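The Last Kitchen in Grurel

The servers for Ostow were going dark at midnight, and I still had one dish left to cook.

I had played since launch. The game was simple enough. You walked an island, you fought what came out of the grass, and you carried home whatever it dropped. Then you cooked it. The recipe book had 194 pages, and mine was full except for Fekard stew, which took a black root that grew only in the caves under Grurel. I had been down there more times than I wanted to think about and come up with mushrooms.

I ate dinner early so I could sit down by eight.

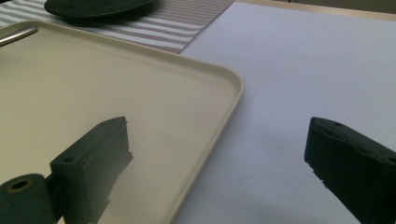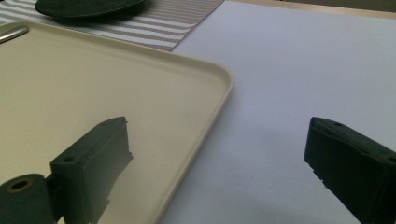
The guild channel was already open when I logged in, and Deschamps wanted to know if I was really going to spend the last night in the caves. Everybody else was on the beach, shooting off fireworks.

"One more try," I typed.

"You have 2,753 gold and nothing to spend it on tomorrow. Buy the root."

"Nobody's selling."

"Then come to the beach."

I went down instead. The first level was quiet. On the second I met two cave crabs and killed them both, and they dropped salt. I kept the salt out of habit. The third level had always been the hard one, with the long bridge and the bats, but that night the bats hung where they were and let me cross. Maybe something had already been switched off.

The root was growing by the far wall. It looked the same as the drawing in the book. I picked it and the counter in the corner went up to 2,065, my total for things gathered.

I ran back to the village. It was eleven forty when I got to the kitchen, and the stew took fifteen minutes to cook. I stood by the pot and read the channel. People were saying where they were from and what they were going to play next.

Deschamps came in at eleven fifty and stood on the other side of the fire.

"Did you find it?"

"It's in the pot."

"What does it do?"

I opened the book and read the page. It restored 1,130 health and made you warm in the snow.

"There isn't any snow on this island," Deschamps wrote.

"They were going to add some."

The bell rang and the stew was done. It came out as two bowls, so I traded one across the fire, and we ate them and waited for midnight.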